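Notes for week 3: how tides work, and why your tide table is smarter than you are

Bring back the tide tables for Norkik harbor that we handed out last time. We're going to need the January page, and it's worth having a pencil too, as there's a fair amount of marking up to do.

## 1. Where we left off

Last week we got as far as the two bulges. The moon pulls on the near side of the Earth a little harder than it pulls on the center, and it pulls on the center a little harder than it pulls on the far side. So the water is stretched, and you get a bulge facing the moon and another one facing away from it. The Earth turns under both of them, and most coasts get two highs and two lows in a day.

I love this picture of things. It's simple, it explains the second high tide (which puzzled people for a very long time!), and you can sketch it on a napkin. It's also badly incomplete, and the ways in which it fails are the best part of the subject.
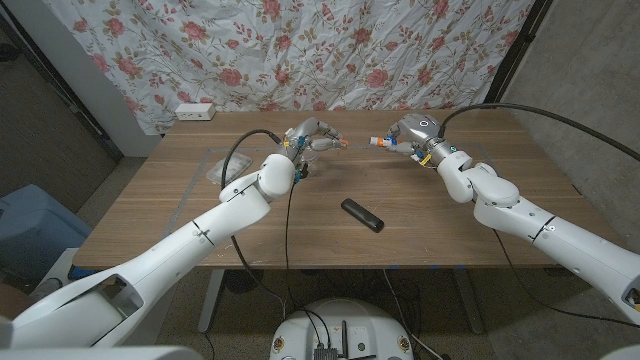 Why do high tides come later each day?

The moon moves along its orbit while the Earth turns, so a given beach needs an extra 50 minutes or so to catch up with it. Two highs fit into a little under 25 hours.

Check this against your January page. Pick any morning high and follow it down the column. The gaps won't be perfectly even, and I'd like you to notice that, because the unevenness comes back in section 3.

## 2. Springs and neaps

The sun raises tides too. It is enormously more massive than the moon but so much farther away that its effect comes out at a bit less than half the moon's. When sun, moon and Earth line up, at new moon and full moon, the two effects add together and we get **spring tides**: higher highs, lower lows. (The name has nothing to do with the season. Think of water springing up.) When the sun and moon are at right angles, at the quarter moons, they work against each other and we get **neap tides**, with a smaller range.

From one set of springs to the next is a little more than 14 days. Lay a ruler along the heights on your page and you can see the swelling and shrinking go by twice in the month. Circle the biggest range and the smallest.

Now look up the moon phases. Your biggest range probably falls a day or two *after* the new or full moon. That lag is called the **age of the tide**, and it's our first proper clue that the ocean is doing something more complicated than following the moon around.

## 3. The ocean is a set of basins

The bulges would need to race around the globe to keep up, and there are continents in the way. The water is also too shallow for a wave that long to travel at the necessary speed near the equator. What really happens is that each ocean basin sloshes, and the sloshing is nudged along by the moon and sun at a very regular beat.

Fill a baking dish with water and rock it gently. At most speeds you get a bit of a mess. Find the right speed and the water climbs the ends with hardly any effort from you. That is resonance, and it's why some bays have gigantic tides while others, facing the same sea, have next to none. Try it at home, over the sink!

Because the Earth rotates, the slosh swings around in a circle. In the middle there's a spot where the tide barely rises at all, called an **amphidromic point**, and the high water sweeps around it like the hand of a clock.

### Our practice coast

The made-for-class chart on page 2 shows Fistavau Bay, a narrow inlet with the town of Wolde at its head. The range at the mouth is 70 centimeters. At Wolde it is more than 400. Same moon, same sea, same afternoon. Work through these points before the discussion:

- The bay narrows steadily toward Wolde. What does that do to the height of a wave moving up it?
- It also gets shallower. What happens to the wave's speed?
- High water reaches Wolde later than it reaches the mouth. Mark the delay on your chart.
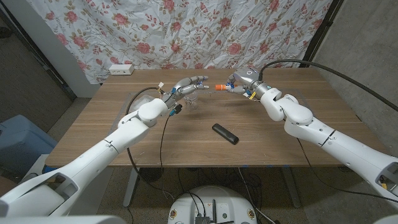
A reader of last term's handout wrote in to say that the funnel explanation felt too easy, and that a long bay ought to matter as much as a narrow one. Quite right, and I've changed the section to suit. A bay whose natural slosh comes close to 12.4 hours will build up a big tide even if its sides are parallel. Fistavau Bay gets a helping of both.

## 4. Reading for next time

Chapter 4 of the course reader, up to the part on tidal currents. The Metetti Strait example is a beauty: the current there turns hours after high water, and it catches out anyone who assumes that high tide means still water. Skip the box on harmonic constants unless you like that sort of thing (I do, very much).

Finish marking up the January page as well. We'll start with your circled dates.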